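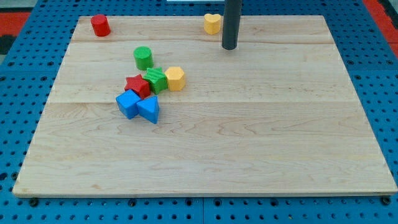 Pushing is the oldest trick in robot manipulation and still one of the least predictable. A robot that closes its fingers on an object knows, within limits, where that object will be a second later. A robot that pushes has no such guarantee, and the trouble grows when the objects touch. On the test board at Vodinico, a plain rod stands in for the hand, and the work consists of moving small colored blocks over bare wood. When a red star, a green star and a yellow hexagon sit against each other with a blue cube in front, a push on any one of them is a push on several. How far each one slides depends on where the contacts are, how the weight is spread over the wood, and which piece gives way first.

The method under test there is called Lundow. It is a planner, built by a small group led by Relu Grecu, and it takes an unusual position on contact. Most learned pushing systems try to predict the full motion of every object in view. Lundow predicts only which objects will move as a unit during the next short stroke, and leaves the exact motion to be measured by an overhead camera after the stroke ends.

"We spent a long time trying to get the rotation right," Grecu says. "Rotation of a block in a cluster is close to noise. Membership in the group that moves is much less noisy. So we predict membership."

The prediction takes the form of a graph. Each block is a node, and an edge between two nodes carries the probability that both will be displaced by a given stroke. A stroke is defined by four values: start point (two coordinates), direction and length. The network scores a few hundred candidate strokes, discards those likely to drag along blocks that are already placed, and sends the best one to the arm. Then the camera looks again and the cycle repeats. There is no long-range plan. Grecu's group tried planning three strokes ahead and found that the second and third were nearly always thrown out once the new positions came in.

Training data came from the board itself. Between January and the spring the arm ran unattended for long stretches, making random strokes and logging positions before and after each one. After strokes that hit nothing were filtered out, 3,384 were left. That is a small set by current standards. Grecu puts its sufficiency down to the narrow output: a yes or no for each pair of blocks is easier to learn than a continuous pose.

Shape matters less than the group expected. Cylinders roll off a contact point and prisms tend to catch on it, and the early versions of the network were given the outline of each block to account for this. Removing the outline and supplying only a center and a radius cost little accuracy on pairs. It cost a good deal more on stars, whose points hook into their neighbors, so the outline was put back for concave shapes only.

The comparison system is Ķēniņš, an older planner that uses a physics simulator with fitted friction values. On the group's standard task, which is to separate a cluster until every block has clear space on all sides, Lundow needed about half as many strokes. On sparse layouts the two were level. Ķēniņš did better on long straight pushes of a single block, where the physics is simple and the simulator has it mostly correct.

Friction is the open problem. The network has learned one surface, and it has learned it thoroughly. Pushes along the grain of the wood go farther than pushes across it, and glue seams between planks can stop a thin-edged block. When the board was swapped for a sheet of acrylic, the membership predictions held up but stroke lengths came out too long, and blocks went over the edge. The current fix is a short calibration of single-block pushes before each run. Grecu describes it as adequate and does not expect to keep it.

A second site, Drivbridge, is now setting up the same task with a different arm and a heavier set of blocks. The aim is to find out whether the graph transfers without retraining. Results are expected once the camera mounts have been redone; the first pair vibrated enough to blur the edges of the smaller pieces.

Published 6 June 2024. All rights reserved. | Contact the editors | Reprints | Back to top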